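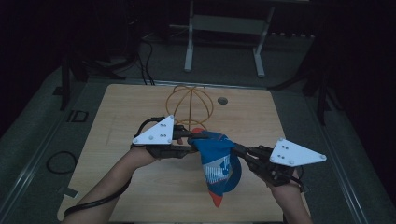
Station 2, sock task, mid-hang. Attached by Aba Odoi.

Ticket: Sock episodes rejected at upload
Project: Saltthorpe household tasks
Opened by: Aba Odoi
Assigned to: Yaw Tetteh
Priority: Medium (was Low until lunch)
Status: Resolved, with grumbling

Problem as reported

Uploaded 178 episodes from station 2. The checker bounced 21 of them with "gripper width out of range, left." I replayed a handful and the left gripper looks fine to me. It closes on the sock, the sock goes up, the sock gets let go. According to the log, though, the left gripper spends long stretches open wider than it is physically able to open. I'd like those episodes back if they can be had. I have feelings about that sock by now and would prefer not to do them over.

What I tried before opening this:
Restarted the recorder.
Restarted the laptop.
Unplugged the left gripper cable, looked at it sternly, plugged it back in.
Ran a new test episode. Passed. Ran another. Failed.

Yaw Tetteh, 10:40
Thanks for the picture. Two questions. Are the bad episodes all in one clump, or sprinkled through the session? And did you run the open-close calibration after the break, or just at the start?

Aba Odoi, 10:52
Sprinkled, but only in the second half. Calibrated at the start. The setup sheet says "calibrate at start of session," and I am a person who reads the sheet.

Yaw Tetteh, 11:05
The sheet was written by me, so I'll take that one. Please run the calibration now without changing anything else, and paste the left numbers.

Aba Odoi, 11:20
Left closed reads 3 mm. Left open is fine the first time, then jumps by a lot the second time, then is fine again. Right is boring in every way.

Yaw Tetteh, 11:31
A jump that comes and goes is usually the cable or the connector. A bad calibration would be wrong by the same amount all day. Try this: hold the left gripper still, fingers closed, and have it streaming on the screen. Then move your forearm the way you do when you reach for the top of the wire form. Don't touch the fingers.

Aba Odoi, 11:48
Well, there it is. Fingers closed, arm goes up and over, width reading leaps. Arm comes back, reading settles. I did it enough times that it stopped being interesting. The cable runs down along my forearm and gets pulled tight on the long reaches. In the first half of the session I was mostly working low and close, so I suppose it never got the chance.

Yaw Tetteh, 11:55
Great. I mean, bad, but great. Swap the left cable for a spare from the Nerkden box and leave more slack at the gripper end before you strap it down. Then repeat the arm test.

Aba Odoi, 12:30
The Nerkden box contained one spare cable and a great many things that are not cables. Swapped. Slack added. Arm test is flat as a board. I then did the long reach in several ways no sane person would pick up a sock, and it stayed flat.

Yaw Tetteh, 1:15 PM
On the 21 bad episodes. I went through the raw streams. In some of them the jump happens while the arm is traveling and the fingers are steady before and after, so I can mask those samples and fill the gap. In the others it lands right on the pinch or right on the release — the exact moment we want the policy to learn from. Those I won't patch. If we guess the width there, we're teaching it my opinion of how you grab a sock.

Aba Odoi, 1:22 PM
Your opinion of how I grab a sock has been noted in past tickets. How many do I redo?

Yaw Tetteh, 1:40 PM
I've put the list in the Dankwa folder. The patched ones carry the tag "width_filled" so whoever trains on this can drop them if they're feeling pure. The rest are marked rejected. Keep them on the drive, please; I want them for testing the checker.

Aba Odoi, 3:50 PM
Redone and uploaded. All passed. I varied the start positions a bit more this time, including a few where the sock begins in a sad heap, as requested by the Skultdale people back in December and ignored by me until now.

Resolution

Cause: left gripper cable going intermittent under tension on long reaches.
Fix: cable replaced, slack left at the gripper end.
Data: transit-only glitches masked and tagged; pinch and release glitches rejected and re-recorded.
Setup sheet: now says to calibrate at start and after every break, and to do the arm test whenever a cable is changed.

Follow-up

Checker should warn during recording, so we hear about it before a whole session is in the can. Assigned to Yaw Tetteh.
Order more cables. Assigned to Yaw Tetteh.
Sort out the Nerkden box. Unassigned.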